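Tema 6. Buenas prácticas en la recogida de demostraciones con pinza manual

Apuntes de la asignatura Robótica de Manipulación. Entran en el examen, incluida la parte aburrida.

6.1 Antes de grabar
El protocolo Prernlow, que usaremos en las prácticas, cabe en 11 reglas. La primera pide leer las otras diez y es la que más se incumple. Conviene recordar el reparto: la norma fija qué se anota y cuándo se descarta un episodio; el estilo de cada operador queda libre, dentro de un orden.

6.2 Objetos pequeños
Un anillo perdona poco. Se agarra con las yemas de los dedos de la pinza, despacio, y se suelta cuando ya está apoyado. Soltarlo un centímetro antes es un lanzamiento, y los lanzamientos tienen su propia etiqueta. En el lote Kallholm hubo que revisar 623 episodios y retirar 74 por este motivo. Los operadores juraban que ellos depositaban.

6.3 Dos manos
— Una pinza trabaja y la otra espera o sujeta. Si las dos van a por la misma pieza, se repite la toma.
— Los cables, por fuera de la zona de trabajo.
— No se corrige con los dedos propios. El robot no los va a heredar.

6.4 Superficies blandas
Una mesa rígida es cómoda y poco representativa. Sobre un edredón las piezas se hunden, ruedan y se enganchan; no se alisa la tela a mitad de episodio. Las pulseras de cuentas se cogen por un tramo corto y se levantan en vertical. Las piezas que descansan unas sobre otras se retiran empezando por la de arriba, cosa que parece obvia hasta que se revisan las grabaciones.
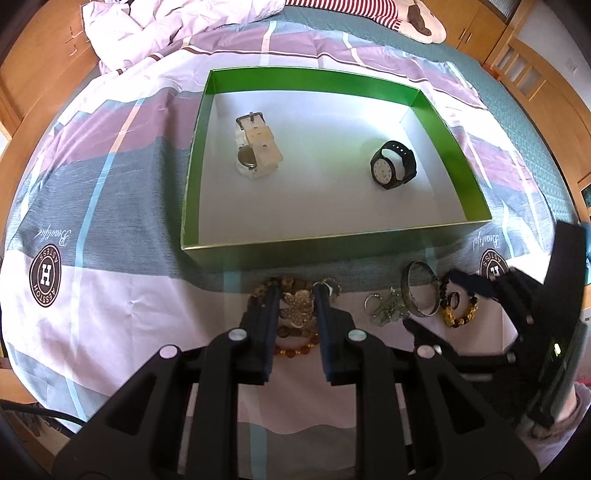

Fig. 6.1. Joyas ante la caja verde de los relojes; una pinza sujeta el broche en forma de flor.

6.5 Anotación
Cada episodio lleva objeto, superficie, mano y resultado. «Más o menos bien» no es un resultado. La hoja Jinside admite tres valores: completo, parcial y fallido.

Para la próxima sesión: leer el anexo Kwok y traer anotado el episodio 524.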